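Hair and Styling – Questions

Growing out a short fringe without it splitting in the middle?

Asked in December, 226 views, 2 answers marked helpful

I had a short blunt fringe cut in the summer and have decided to grow it out. It is now just past my eyebrows, and it splits down the middle every morning, whatever I do the night before. By lunchtime it has separated into clumps and the bit on the left kicks outwards.

My hair is fine but there is a lot of it. The rest is a bob that sits just below the jaw, no layers, and it behaves well enough. I have a cowlick on the left side of my hairline, which I assume is the cause of most of this. I didn't know about it before I had the fringe cut.

Things I have tried:
Blow-drying it straight down with a round brush. Fine for an hour, then it splits.
Grokik styling paste, the one in the flat tin. It held, but by the afternoon it looked as if I hadn't washed my hair in a week.
Clips. They slide out.
Sleeping in a soft headband. This made a dent.

I went back to the salon (Clavau, the branch near the station) and they offered to cut it back in. I don't want that. I'd rather get it to the point where I can tuck it behind my ears or have it as part of a side parting. I work on a front desk, so it has to look reasonably tidy from 8.30 onwards.

Is there a way of drying it that gets round the cowlick? And should I have it trimmed while it grows or leave it alone?

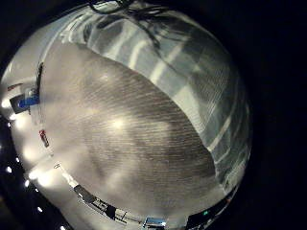

Fortin, first reply: you need to dry the roots before anything else, and you need to do it straight out of the shower. If the front has already dried by itself while you were making tea, the cowlick has set and no brush will shift it. Wet it again and start over.

Put the round brush away for now. It lifts the roots, and on fine hair a lifted root is what lets the split open up. Use a flat brush or just your fingers. Point the dryer down from above with the nozzle on, medium heat, and brush the fringe flat across your forehead all the way to the left, then all the way to the right, then left again. Keep swapping until the roots are dry. Only then do you put it where you want it. It takes a couple of minutes. Finish with the cool setting.

As for the parting, go with the cowlick. If it's on your left and pushes the hair over to the right, part on the left and let the fringe sweep across. A lot of people with this problem are trying to part on the other side out of habit.

On trims, yes, but say exactly what you want. Ask for the outer corners to be left long and the middle taken up slightly, so that it opens like a curtain and blends into the bob. Snipping into the ends with the scissors held upright will take the blunt line off. Don't let anyone thin it out with thinning scissors. On fine hair you get short bits sticking up for months.

I grew mine out from the same length and it took 84 days until it would stay behind my ears. I know because I'd put it in my calendar. Yours may be quicker or slower.

84 people found this helpful

Second answer

just pin it back

2 people found this helpful

Third answer

I agree with most of the first answer, although I wouldn't bother with the cool setting, it has never made any difference to mine.

Two things to add. The paste is too heavy for fine hair. Most pastes have wax in them, and your forehead adds its own oil during the day – so the fringe gets it from both sides. Try a light mousse instead, a blob the size of a hazelnut, worked into the roots while damp. The Evau one is all right and doesn't go crispy. A bit of dry shampoo on the underside before you leave the house also helps. Keep face cream off the hairline, or put it on and wait before you do your hair.

For the clips, you are probably using smooth ones. Get plain kirby grips and put them in with the wavy side against your head. Spray the grip itself with hairspray first and let it go tacky. Two crossed over each other will hold fine hair all day. A packet of 100 costs next to nothing and you will lose most of them.

If you want something smarter for work, twist the front section back from the parting and grip it just above the ear, where the bob covers the ends.
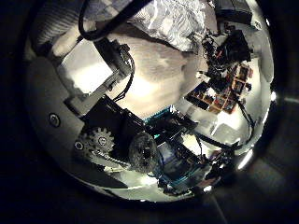
Asker's update: I've been doing the left and right drying for a fortnight. It still splits a bit if I walk in wind, but it gets through the morning. I've moved the parting to the left. I haven't found the mousse in any shop near me so I'm using dry shampoo only, and the crossed grips do stay in. Trim is booked for next month, at a different place.

This question is closed to new answers. Related: Side parting keeps falling flat. How often should a bob be trimmed? Dry shampoo leaving white marks on dark hair.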